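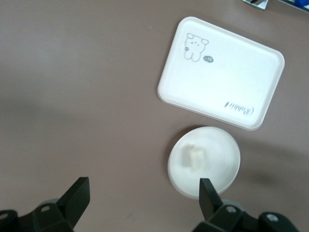
Irelis House Dining Services

21/11/2024

New serving ware is now in use in the second-floor dining room. White rectangular trays with rounded corners, some printed with a small gray cartoon animal, are offered with round white plates. Dining Services has received 35 trays for the room. Residents are asked to return trays and plates to the counter after each meal. Questions may be directed to Lawal Ekwueme, extension 761.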